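Our visit to the Flellano lab

On Thursday I could join the lab tour at Flellano, together with my colleague Izzati Khoo. We are both from the safety group of Huneo, and we went mostly to learn which rules they use when people and robot arms share one room. The invitation promised two hours, but we stayed for almost three.

Before the door opened, our guide Rohani Kwok gave each visitor a page with 12 rules. I liked that they are short. "Hands stay out of the workspace while the arms have power." "One person speaks the commands." "If an object falls, leave it until the operator says free." She asked us to read them aloud, one by one, which felt a little like school, but afterwards I remembered all of them.

We use cookies to improve your experience on this site. Accept all | Manage settings

The room is bigger than I expected, with long rows of lights and yellow cables coming from the ceiling. At the bench the work is with household things: a blue bowl, an orange towel, a dark blue mug. Each task has a written start position, and the operator compares the table with it before every run. Objects that do not belong to the task must be more than a forearm away from it. I asked who decides this distance, and the answer was that they tried several and wrote down the one with the fewest stops.
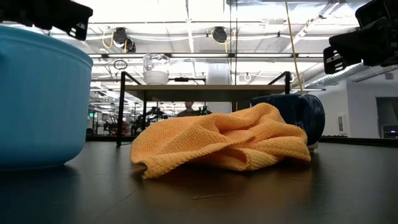
RULES AND GOOD PRACTICE

Every run goes into a log, also the bad ones. Since May they have 1,754 entries, and Rohani let us read a few pages. Most stops had simple causes – a towel lying in the wrong place, or a cable under tension. An operator may work 20 minutes at the arms and then must change with a colleague. Izzati found this too strict. I don't agree with her, we discussed it the whole way to the station.

One point I missed was a rule for visitors with loose scarves or long sleeves. I mentioned it and Rohani wrote it on the back of her page.

The next tour is not announced yet. Who wants to join should write to Flellano early, and bring closed shoes.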